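Isley Hand-Held Gripper Checklist and Floor Marking Kit

Item no. 253
Sold by Penura Supply
Page updated January 20, 2020

The Isley kit is for rooms where people collect demonstrations with hand-held grippers. It covers spacing, finger checks, marker care and sign-off between operators.

What's in the box
Laminated wall card, 10 rules, large print
Pad of 600 shift check sheets
6 rolls of floor tape, two colors
Wipes for printed markers
Blank labels for tool numbers

How it is used
Tape one work area per operator before the first shift. Two operators should be able to hold their grippers out in front of them without touching. Keep cords off the walking path.

At the start of a shift, close the fingers and look at the seam. Pads should meet evenly along their full length. A pad that is torn or lifting takes the tool out of use until it is replaced. Check that marker squares are flat, clean and fully visible. Do not cover them with tape or labels.

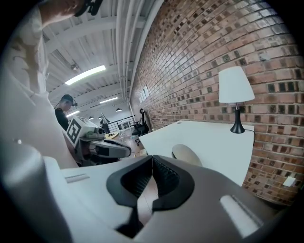
Tools are passed from one operator to the next by the body, never by the fingers, and the sheet is signed by both. Anyone wearing head-mounted gear should stop walking before looking down at the tool.

The card follows the Jirier house rules, third edition. It does not replace your own risk assessment. A version for fixed arms, the Obeidat card, is sold separately and ships in March.

Refill pads and tape can be ordered without the card. Allow around 10 days for delivery.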